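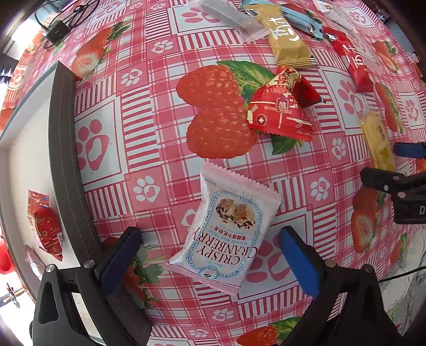
Section 4 of the Plalergate guide covers the gift swap itself, so if you skipped ahead from the part about guest lists, go back and do that first, I'll wait. I wrote Plalergate because I ran our family's holiday swap out of a shoebox for years and wanted something that would do the drawing for me and take the blame afterward. It handles birthdays, Mother's Day, Halloween, whatever you like. The one thing it can't do is decide what counts as a gift, so you'll have to. My own rule is generous: a small snack packet with CRISPY CRANBERRY printed across it, set out on a plaid tablecloth, is a gift. An IOU isn't.

Setting up a swap

1. Open Plalergate and choose New Swap. Give it a name your relatives will recognize. I once called ours "Slaoui" after the street we used to live on, and half the family deleted the invitation as spam.

2. Pick your occasion from the list. This sets the colors and the reminder wording, nothing else. If your occasion is missing, choose Other and type it in (up to 98 characters, and please don't use all of them).

3. Set the spending limit. It's a plain number box with no currency sign, so put the currency in the notes if you have cousins abroad.

Caution: the box takes any number up to 2000. I found this out when my brother leaned on the zero key, and eleven people got an email telling them to spend 900 on a scented candle. Look at it twice before you save!

4. Add your people. You can type them in or paste a list, one name per line. Plalergate keeps accents, so Auður Kvaran, who tested this for me, shows up as Auður and not as a row of question marks like she did in the first version. Sorry again, Auður.

5. Add exclusions. Click a name, then Do Not Match, then tick whoever they shouldn't draw. Couples usually go here. So do any two people who stopped speaking over the gravy.

Note: exclusions only go one way. If you want Pat and Lou kept apart completely, tick it for Pat and then tick it again for Lou. I keep meaning to change that.

6. Press Draw. You'll get a green bar and a swap number (mine is 277, yours will be different). Write the number down somewhere that isn't the fridge door.

Caution: pressing Draw a second time throws out the first draw and sends everybody a new name. There's no undo. If people have already gone shopping you will hear about it, probably by phone, probably during dinner.

If the draw fails

A red bar means you've excluded too many people and there's no way left to match everyone. Take off one exclusion and try again. With four or fewer people this happens a lot, and to be frank, with four people you could just buy each other something.

Reminders

Reminders go out at 9 in the morning, your time. You can pick gentle, firm, or Lerkow, which is named after my old landlord and reads like it. I'd start with gentle in September if your swap is in December, and hold Lerkow back for the last week.

Note: turning reminders off for one person doesn't tell them you did it. Use that however you see fit.

Moving a list over from Bromen

If you kept last year's swap in Bromen, save it as a text file first and delete the top line, then paste the rest in at step 4. Exclusions don't come across. You'll need to put those in by hand, so have your list of feuds ready before you sit down.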